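Keeping the service running: an interview with the head of lift maintenance at Derness Housing Trust

Derness Housing Trust owns 21 residential blocks, most of them built before lifts were expected to serve anything above wheelchairs of a very modest width. The Trust's head of lift maintenance has held the post for 9 years. The interview took place at the Wada Street depot on a Thursday afternoon, and began with the question tenants ask most often: why a lift that was repaired last month should be out of service again.

"A lift is a great many separate parts, and they age at different rates," the head of maintenance said. "We may replace a door motor in June and lose a landing button in July. To the resident on the sixth floor these are the same fault. I understand that entirely."

The Trust logged 2496 calls to its lift line in the last reporting year. By far the largest share concerned doors, followed by buttons and indicators. Faults in the hoisting machinery itself were few, and in each case were attended to by the contractor, Ivero, under the terms of the present agreement. That agreement requires an engineer to be on site within four hours of a call, or within one hour where a person is inside the car.

Asked whether those times are met, the head of maintenance was direct. "Entrapments, yes. We have not missed one this year. For ordinary breakdowns the record is weaker at weekends, and we have told the contractor so in writing."

Much of the conversation dealt with small components. The Trust's older lifts were fitted with push buttons of several makes, some of which can no longer be bought. Until recently an engineer who found a failed button might have to leave the lift out of service while a match was traced. The Trust now holds its own stock at the depot and has settled on a single pattern for all new panels, with a raised symbol and a longer travel, so that a person wearing gloves or with limited feeling in the fingers can tell that the call has been placed.
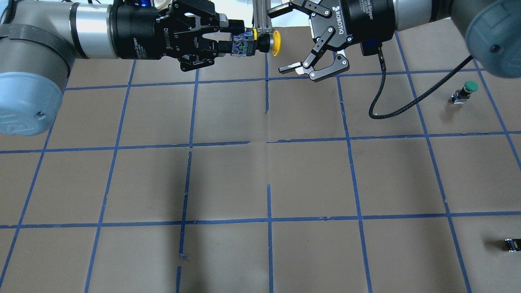 Residents have not all welcomed the change, and one tenant of Flillari Court wrote to the Trust to say that the old buttons had been easier to reach from a seated position, that the new panel had been set a hand's width higher, and that a softer press was of little use to a person who could not get to it. The letter asked for the panels to be lowered before any more were fitted.

The head of maintenance accepted the point. "The letter was right. The panel was fixed to the old upper holes to save cutting the steel. We have since moved it, and the drawing has been changed." The remaining panels at Flillari Court will be fitted at the lower height.

On the question of full replacement, the Trust's position is more cautious. A new lift in an occupied block takes up to 20 weeks, during which residents of the upper floors must be offered help with shopping, deliveries and medical appointments, and in some cases a temporary move. Where a block has two lifts, one is always kept in use. Where it has one, the work is planned with each household in turn.

"People ask for the date first and the details afterwards," the head of maintenance said. "I would prefer to give them a later date that holds – we have given early ones in the past, and it did us no good."

The next replacement is planned for Ivy Row, a single-lift block, and letters to residents will be sent before the contract is signed. Faults in any Trust lift may be reported by telephone at any hour. Callers are asked to give the name of the block and the floor at which the car has stopped, if it can be seen.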